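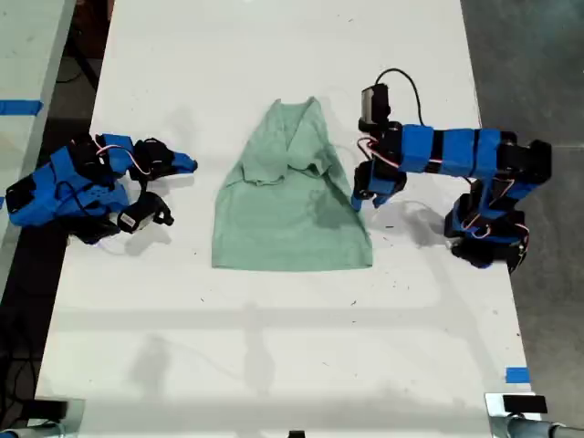
The long bond, the short loan and the biscuit tin

Ask most people what a bond is and they'll go vague on you after a sentence or two. Ask the woman behind Draseo and you should clear your afternoon. She spent the first half of her working life selling government debt to pension funds, walked out after one bonus round too many, and now writes a small newsletter from Berham explaining where the money goes. I've been reading it for years and I was thrilled when she finally agreed to talk (she asked to stay nameless, as she does in the newsletter, and I was happy to go along with that).

We started with what I had assumed was a simple matter: why should anybody with an ordinary wage and a bit put by care about what long-dated bonds are doing?

"Because it's the price of time," she said, "and everybody buys time. You buy it when you take a mortgage. You buy it when the council borrows to mend a bridge. When the price changes, you get the bill, only it comes in somebody else's envelope."

She likes envelopes. She drew several for me on the back of a parking ticket, with arrows between them, and I have kept the ticket. The first was the government's, the second a bank's, the third a builder's, and the last was a young couple's rent. Every arrow had a little extra added on as it went across.

What she is most worked up about at the moment is refinancing. Governments and companies hardly ever pay their debts off, she explained. They roll them over, swapping an old loan for a new one at whatever rate is going. When rates are falling this is lovely and makes everyone look clever. When they have risen, the old cheap loans come due one after another and are replaced by dear ones, and it can take years before the whole pile has been turned over.

"So people look at the headlines and say, well, rates went up and the sky stayed where it was. But most of the debt hadn't noticed yet! It was still asleep on the old terms. It wakes up a bit at a time."

I asked how that looks for a real borrower, and she had one ready. Zuto, a workshop she has followed in the newsletter with the owners' blessing (and a coined name), borrowed to buy its building when money was nearly free. The repayments were 572 a month on one part of the loan. At renewal the same part came back 200 a month dearer. The orders hadn't changed, and neither had the roof, which still leaks over the office.

"They cut one delivery round and put off the new van. That's all. Nobody writes that up. Now imagine it happening in every street on the trading estate, in different months, and you've got your slowdown without a single dramatic day to point at." 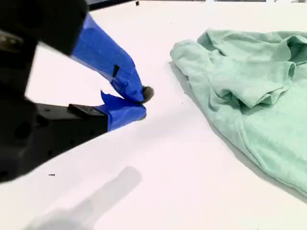
One long-time subscriber to Draseo has argued that all this is too gloomy, that savers were robbed for a decade and higher rates are simply the world getting back to normal, with pensioners at last being paid something for their caution. I put that to her and she was delighted.

"He's right! I wrote back and told him so. Cheap money was a tax on careful people, and I was on the selling side of it. I'm glad my aunt gets some interest on her savings. My worry is the crossing from one to the other. You can't run things for years as if borrowing costs nothing and then expect everybody to step off the boat at the same moment without it rocking."

Does she expect a crash, then? She pulled a face. She has been asked this at every talk she has given, and she has a rule of never putting a date on anything. What she will say is that the signs she trusts are dull ones. She looks at how long firms take to pay each other. She looks at whether banks are lending for three years where they used to lend for eight. She reads the notes at the back of company accounts, on the train, with a pencil.

"The front pages are for the share price. The back pages are where they tell you when the loan runs out. Start at the back."
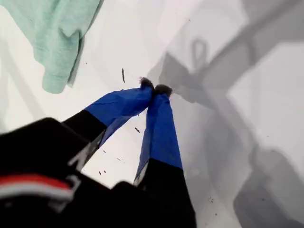 Two blue-covered fingers, a white surface between them.

Much of her thinking, it emerged over the second pot of tea, comes from a winter she spent in Bråten, helping a friend's family sort out the books of a savings society that had been going since her grandmother's day. The village had a habit she has never forgotten. Anyone could borrow, but the society always kept back 85 out of every 100 crowns due in the next year, either in cash or in something that could be turned into cash by teatime. It was a ridiculous amount to leave lying about. Her colleagues in the city would have wept.

"And they'd never missed a payment. They had bad fishing years and a fire and I don't know what else. They gave up a bit of return every single year, and for that they could sleep. I'd come from a place where we were forever being told that spare cash was lazy. I thought, well, perhaps lazy is all right."

She isn't suggesting that a modern bank could run like that, and she got quite cross when I hinted at it. A whole economy of biscuit tins would never build a railway. But she would love to see households and small firms talk about slack in the same breath as growth, and she thinks schools could teach the whole business of rolling over a loan in one wet morning with a few envelopes.

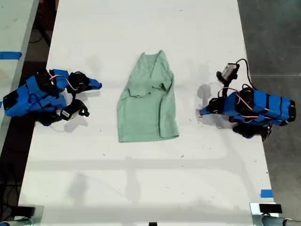 On what readers should do with their own money she is careful, and told me several times that she doesn't give advice. She will describe what she does herself. She knows the month in which every loan she has comes up for renewal, and she works out the new payment at a rate she would hate – then lives as if she were already paying it. The difference goes into an account she can get at. She owns some short-dated bonds, a few shares she has forgotten about and, yes, an actual tin.

"I don't think that's pessimism. I'm having a very nice time. I just like knowing which envelope is coming next."

The next issue of Draseo is due in May and will be all about who buys government debt when the central bank stops doing it. She has already written far too much of it, she said, and was off home to write some more.

3 comments

Anonymous
Loved this. Our fixed deal ends next spring and I've just done the sum at "a rate I would hate". Not a pleasant evening but I'm glad I know.

Anonymous
85 out of 100 is mad though, isn't it? Who was doing any borrowing in that village? Would like to see the books.

Anonymous
Re the books: she covered it in an old issue, I think the loans were mostly boats and very short. Agree about reading accounts from the back, I've done it ever since she first suggested it and it has saved me from two howlers.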